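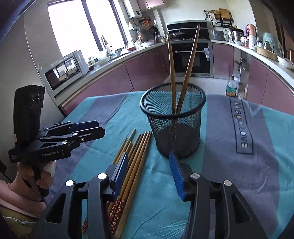
Sports > Running > Opinion

Stop replacing your running shoes by the mileage chart

3 min read

Most runners I know keep a running total for each pair of shoes. When the total reaches whatever number the store gave them, the shoes go in the closet and a new pair comes out of the box. I did this for years. I now think it is a poor way to decide, and an expensive one.

My last pair went 248 miles before I stopped using them. The pair before that felt fine well beyond the point where the chart said they were finished. Both were the same model in the same size, bought from the same store in Dranport. The difference was where I ran. The first pair spent the winter on the canal path at Clulham, which is packed dirt and easy on a sole. The second did most of its work on the road out to Treddale, where the shoulder slopes and the surface is coarse. The outside edge of the left heel was gone by March.

A single number can't account for that. It doesn't know your weight, your stride, or whether you leave your shoes in a hot car. A range is a little better, but a wide range mostly tells you to go and look at the shoe.

So look at the shoe. Put it on a flat counter and check it from behind. If the heel leans to one side, the foam has packed down unevenly. Press your thumb into the midsole and compare it with the other foot. Turn it over and see whether the tread has worn through to the softer layer. This takes 2 minutes and costs nothing.

Then pay attention to your legs. If your shins or knees start to ache on a route that never bothered them before, and you haven't changed anything else, the shoes are a fair suspect. Try another pair on the same route. Pain that stays after the switch is a matter for a doctor, and new shoes should not be used to put off that visit.

I will grant one thing to the mileage crowd. Wear comes on slowly, and it is easy to get used to a bad shoe. A reminder in your log is useful for that reason. I set mine at 270 miles – when it goes off, I check the shoes, and often I put them back on and keep running.

Rotating two pairs helps too. You feel the difference between them sooner than you would notice one pair getting worse. I keep an older pair for short runs and save the newer one for the Alvarado loop, where I do my long miles.

Shoes cost real money, and a lot of beginners are on a tight budget. Telling them to throw out a sound pair over a number does them no favors.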